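작업실 선정리, 묶어야 하나요 그냥 늘어뜨려야 하나요

게시판: 작업실/책상 꾸미기
번호: 644
작성일: 2024년 7월 30일

나무늘보책상
작업실에 전선이 너무 많아졌습니다. 처음에는 멀티탭 하나로 버텼는데 장비가 하나씩 늘면서 선도 같이 늘었고, 지금은 어느 게 어느 건지 당겨 봐야 압니다. 검은 선이 대부분이라 눈으로 구분이 안 됩니다.
3월에 한 번 다 뽑아서 벨크로로 묶었습니다. 그때는 깔끔했는데 장비 위치를 조금 옮길 때마다 묶음을 풀어야 해서 결국 절반은 풀린 채로 쓰고 있습니다. 굵은 다발은 그럭저럭 모양이 남아 있고 가는 선들이 문제입니다.
질문은 두 가지입니다.
자주 움직이는 선도 묶어서 쓰시는지, 아니면 여유를 두고 그냥 두시는지.
그리고 나무 면이 붉은 기가 도는 색에 광이 있는 마감이라 천장등이 그대로 비칩니다. 저녁에 일하면 눈이 꽤 피곤한데 조명을 바꾸는 게 나을지 마감을 바꾸는 게 나을지.
예산은 크게 안 잡고 있습니다.

콘센트부족
자주 움직이는 선은 묶지 마세요. 묶은 자리에서 꺾이고, 몇 달 지나면 거기부터 피복이 상합니다. 저는 고정된 것만 트레이에 넣고 움직이는 건 길이만 맞춰 둡니다.

라두공방
윗분 말씀에 반대합니다. 안 묶으면 결국 엉킵니다. 묶는 게 문제가 아니라 너무 세게 묶는 게 문제예요. 케이블타이로 꽉 조이면 당연히 상하죠. 지름 15밀리 메시 슬리브에 느슨하게 넣으면 안에서 선이 움직이니까 꺾일 일이 없습니다. 저는 11년째 이렇게 쓰는데 피복 때문에 버린 선은 없습니다.

콘센트부족
슬리브는 선 하나 바꾸려면 전부 빼야 하잖아요. 글쓴 분은 위치를 자주 옮긴다고 하셨는데요.

라두공방
옆이 트인 걸 사면 됩니다. 중간에서 한 가닥만 뺄 수 있어요.

콘센트부족
트인 건 구부리면 벌어집니다. 써 봤습니다. 안에서 선이 삐져나와서 안 한 것보다 지저분해 보여요.

라두공방
싼 걸 쓰셨겠죠. 겹치는 폭이 넓은 건 안 벌어집니다.

스마란다
두 분 말씀 다 맞는데 순서가 빠진 것 같아요. 묶기 전에 이름표부터 붙이셔야 합니다. 양쪽 끝에 다요. 한쪽만 붙이면 멀티탭 쪽에서 또 당겨 보게 됩니다. 검은 선만 있으면 색 테이프도 괜찮아요. 저는 전원은 빨강, 데이터는 흰색으로 감아 둡니다. 종이 라벨은 여름에 끈적해지면서 떨어지니까 천 테이프로 하세요.

나무늘보책상
이름표는 생각만 하고 안 했습니다. 색으로 나누는 게 제일 현실적이겠네요. 전원하고 데이터를 따로 묶는 게 좋다는 얘기도 들었는데 차이가 있나요?

스마란다
집에서 쓰는 길이면 저는 차이를 못 느꼈어요. 그래도 나눠 두면 찾기 편합니다.

오후세시반
트레이는 Bustness 철제 쓰고 있습니다. 상판 밑에 나사로 박는 방식이고 튼튼한데, 모서리 마감이 거칠어서 선이 닿는 자리에 고무 몰딩을 따로 둘렀습니다. 나사 박기 싫으면 집게식도 있는데 그건 무거운 어댑터를 넣으면 처집니다. 저는 2번 떨어뜨리고 나사식으로 바꿨어요.
그리고 바닥으로 내려오는 선은 벽 쪽으로 붙이세요. 발에 걸립니다. 의자 바퀴에 밟히는 것도 생각하셔야 하고요.

코르넬목재
광택 질문에만 답합니다. 마감부터 건드리지 마세요. 광 있는 우레탄이면 무광으로 만들려고 사포질을 해야 하는데, 얼룩 없이 고르게 하기가 어렵습니다. 붉은 색이 착색층이면 사포질하다 색까지 벗겨져요. 한 군데 허옇게 되면 전체를 다시 해야 합니다.
조명부터 해 보세요. 위에서 바로 내려오는 등을 끄고 옆에서 비추는 스탠드를 켜 보면 돈 안 들이고 확인할 수 있습니다. 그걸로 안 되면 천장등에 확산 커버를 씌우고요.

오후세시반
펠트 매트를 깔면 끝나는 문제 아닌가요. 반사도 없고 긁힘도 막고.

코르넬목재
나뭇결 보려고 나무 쓰는 건데 다 덮으면 아깝죠. 작은 거 한 장 정도면 몰라도요.

오후세시반
그건 취향 문제고요. 눈 아픈 게 먼저라고 봅니다.

두꺼비집
무광 오일 얘기 나올 줄 알았는데 없네요. Flestville 무광 오일 좋다고들 하는데 코팅된 면에는 안 먹습니다. 위에서 미끈거리기만 해요. 원목에 아무것도 안 바른 상태일 때만 쓰세요. 물 한 방울 떨어뜨려 보고 그대로 맺혀 있으면 코팅이 있는 겁니다.

나무늘보책상
물방울 해 봤는데 그대로 맺혀 있습니다. 오일은 포기하고 조명부터 해 보겠습니다. 스탠드는 집에 있는 걸 먼저 옮겨 쓰고요.
선은 스마란다 님 말씀대로 이름표부터 하고, 고정된 것은 트레이, 움직이는 가는 선은 일단 안 묶는 쪽으로 생각하고 있습니다. 슬리브는 굵은 다발에만 써 볼까 합니다. 지금은 이렇습니다.

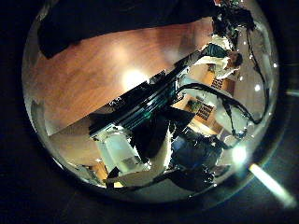
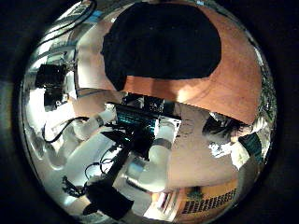
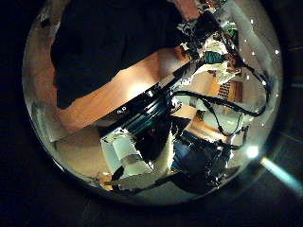 첫 번째: 나무 면에 비친 조명. 두 번째, 세 번째: 엉킨 검은 선.

코르넬목재
첫 번째 보니 동그랗게 하얗게 뜨네요. 확산 커버를 씌우면 좀 퍼지긴 할 텐데 위치가 그대로면 없어지지는 않을 겁니다. 등을 옆으로 옮길 수 있으면 그게 낫습니다.

콘센트부족
세 번째처럼 고리가 서로 겹친 건 묶기 전에 다 빼서 다시 꽂으셔야 해요. 그 상태로 슬리브에 넣으면 안에서 꼬인 채로 굳습니다.

라두공방
그건 저도 동의합니다. 굵은 다발은 슬리브 넣으시고, 가는 선은 남는 길이를 8자로 접어서 벨크로 하나만 느슨하게 거세요. 동그랗게 감으면 풀 때 또 꼬입니다.

나무늘보책상
8자로 접는 건 몰랐습니다. 이름표 붙이면서 같이 해 보겠습니다. 천 테이프는 색깔별로 주문했습니다.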